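Setting Up Your Desk Charging Spot
Section 4 of the Prundbridge Home Office Guide

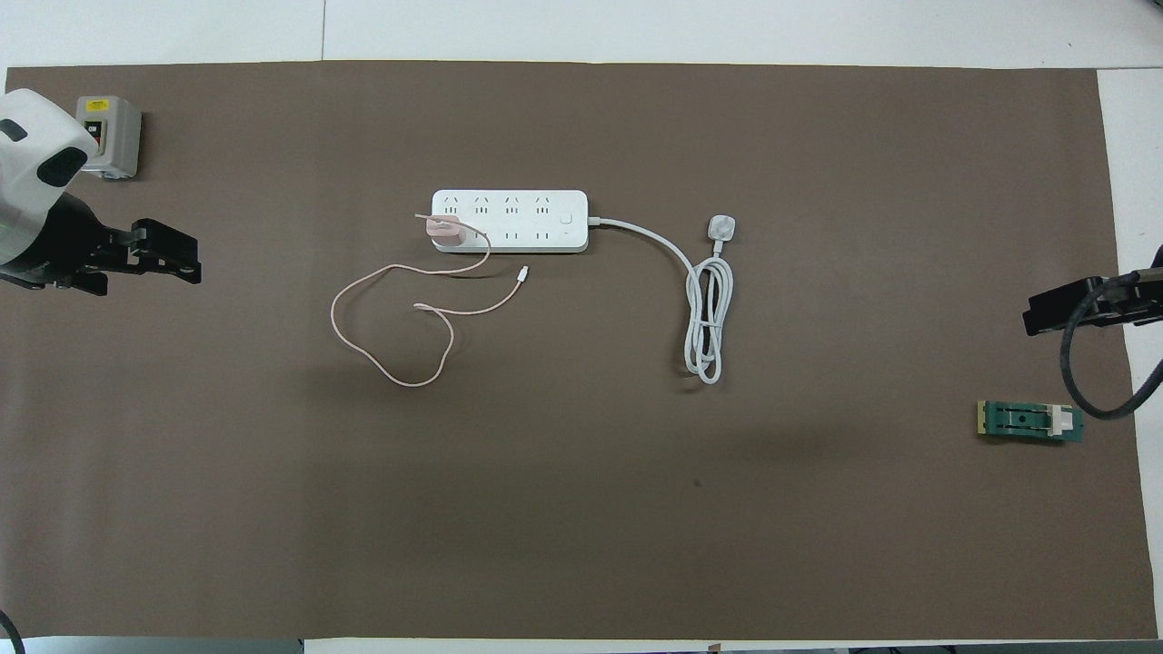 By now you should have the desk where you want it and the mat laid down flat, so we can get on to power. I put this section off for ages when I wrote the first version of the guide, mostly because my own cords were a disgrace. Then Denise Bainbridge came over to borrow a stapler, took one look under my desk and said something I won't repeat, and I spent a whole Wednesday evening sorting it out. These are the steps I ended up with.

You'll need your power strip, whatever chargers you use every day, a couple of fabric hook-and-loop ties, a dry cloth and a pencil. That's it! You don't need the cable box from the Sedar catalog, although I have one and I like it fine.

4.1 Before you plug anything in

1. Unplug the strip from the wall. Do this even if the switch is off. I know, I know, but you'll be handling plugs and wiping around sockets.

2. Take everything off the strip and lay it out on the mat where you can see it. Adapters on one side, cords on the other.

3. Wipe the outside of the strip with the dry cloth. If there's gray fluff in the sockets, leave the strip unplugged and use a vacuum with the little brush on the end. No wet wipes, no spray.

4. Run your fingers along the whole length of every cord. You're feeling for nicks, flat spots and any place where the outer sleeve has pulled back from the plug.

CAUTION: If a cord is damaged, throw it out. Please don't tape it. I taped one once (a lamp cord, years ago) and it got hot enough to leave a mark on the shelf.

4.2 Choosing a place for the strip

5. Set the strip toward the back half of the mat, long side running left to right. I like mine close to the middle, so I can get to every socket without moving the keyboard.

6. Turn it so that the switch is on the side of your better hand. Mine has a small round button near the right end, and I'm right-handed, so that worked out nicely.

7. Check which end the power cord comes out of. If it leaves from the right and your wall outlet is on the left, you can turn the whole strip around or move to another outlet, but don't fold the cord back hard against the strip to make it go the other way. A wide curve is what you're after.

Note: Sharon Lyimo, who tested this section for me in her apartment, has her strip screwed to the underside of the desk. She loves it. I can never find the switch when it's down there, so I keep mine on top -- your call. If you do mount it, use the slots on the back of the strip and whatever the maker's leaflet tells you, and never drive a screw through the casing.

4.3 The power cord

8. Work out how much cord you need to get from the strip to the wall, plus a bit of slack. I leave 21 inches hanging free behind my desk, enough to pull the desk out and sweep.

9. Gather the extra into long, easy loops, bigger than your hand. If you wind it tight around your fingers it will want to spring back into little curls forever.

10. Put one tie around the loops while you're setting up. It stops the plug from sliding off the desk and dragging everything else with it, which has happened to me more than once.

CAUTION: A tightly bundled cord can heat up when there's a lot running through it. For a phone charger and a lamp you're nowhere near that, but undo the bundle and spread the cord out if the strip is feeding anything bigger. And heaters, kettles and hair dryers don't go on this strip at all. Plug those straight into the wall.

4.4 Adding your chargers

11. Start with the adapter you touch most. For me that's the phone charger, and it goes in an end socket. Small cube chargers are great because they don't hog the space next door. The big rectangular ones do, so give those the other end and let them hang out over the edge of the strip if they fit that way.

12. Match the plug to the socket. On a strip with two rows like mine, the three-pin sockets are on top and the two-pin ones are underneath, and it makes sense to save the three-pin row for things that really need it. A plug should go in with a firm push. If you have to wiggle it, stop and look at the pins.

13. Lead each charging cable out toward the front of the mat and leave the loose end where you'd naturally set the device down. Don't worry if the cable sprawls a little at this stage. You'll tidy it in 4.5.

Tip: A colored charger and cable are worth having! A pink one is very easy to pick out against a brown mat and a white strip, and in a house where four of us grab whatever is nearest, I always know which one has gone missing. Tarık Ersoy puts a dot of nail polish on each of his plugs, same idea.

Note: Keep bare circuit boards, paper clips, coins and other small metal bits well away from the sockets and from any open cable end. If you do hobby electronics at the same desk, give them their own corner.

4.5 Tidying the cables

14. Pick up each charging cable at the adapter and let it hang for a second so the twists fall out. Then lay it back down in one loose loop.

15. Shorten it if you want to, using the second tie, but keep the first few inches by the adapter and the last few by the connector free. Those are the spots that wear out first.

16. Write the name of each device on a bit of paper tape and fold it around the cable near the plug. Pencil holds up better than you'd think.

4.6 Switching on

17. With the strip's own switch off, plug the power cord into the wall.

18. Press the switch. If your strip has a light, it should come on.

19. Connect one device and check that it's charging, then the next.

If nothing happens, try a lamp in the same wall outlet. If the lamp works, move your charger to a different socket on the strip. Still nothing? Swap the cable before you blame the adapter. In my house it has almost always been the cable.

20. After half an hour, touch the adapters and the strip. Slightly warm is fine. If anything is too hot to keep your hand on, switch off, unplug from the wall and don't use it again.

Go on to Section 5 for the lamp and the monitor stand.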